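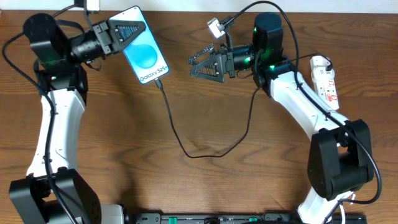
Last updated: March 26, 2024

Salar Lodge, flat 12: a week in a self-catering let

We booked the Salar for a week in March because it was the cheapest place in Trasten that claimed to sleep six and allowed a dog. We were four and had no dog, so I felt we were getting a bargain on both counts. It came to 836 euros, plus 60 for cleaning, which didn't stop the welcome folder asking us to strip the beds, empty the bins, descale the kettle and sweep the balcony before we left.

Flat 12 is on the third floor. The listing mentions a lift, and there is one, in the other building. You can reach it by going down to the basement, past the ski lockers and back up again, by which time you could have carried your bags up the stairs twice. We did it once for the look of the thing.

The main bedroom is good: firm mattress, proper blackout blind, enough hooks. The second has bunks built for people who stopped growing at nine. The "mezzanine sleeping area" is a shelf with a ladder. My brother-in-law took it on the first night and the sofa on the other six, and I'd call the sofa the better bed.

The kitchen has an oven that works, a dishwasher that works if you lean on it, eleven fondue forks and one sharp knife. There's no colander. Bring tea towels too, as the flat provides a single one with a map of Drikar on it (I can now find the town hall without help).

Heating is under the floor and controlled by a panel in the hall with a snowflake, a sun and what may be a fish. We left it on the fish and were warm all week.

As for where it is, "five minutes from the slopes" is true of the bus, once the bus has come. On foot it took us twenty-five in boots, uphill. The 606 stops outside the bakery and runs every half hour until teatime, then goes quiet. If you plan to eat out in Drikar, sort your taxi before the pudding.

The agency, Seneviratne, answered every message within the hour, usually with a link to the folder. They did send a man with a new shower head, and he was charming, and the shower was then excellent. The deposit was back in our account four days after we got home.

Would we go again? Probably, in the same month and with the same low hopes, but I'd ask for a flat in the building with the lift and pack a colander.

Three and a half stars.

Filed under: Self-catering, Ski breaks, Trasten

We use cookies to remember your settings and count visits. By carrying on you agree to our cookie policy. Accept | Manage choices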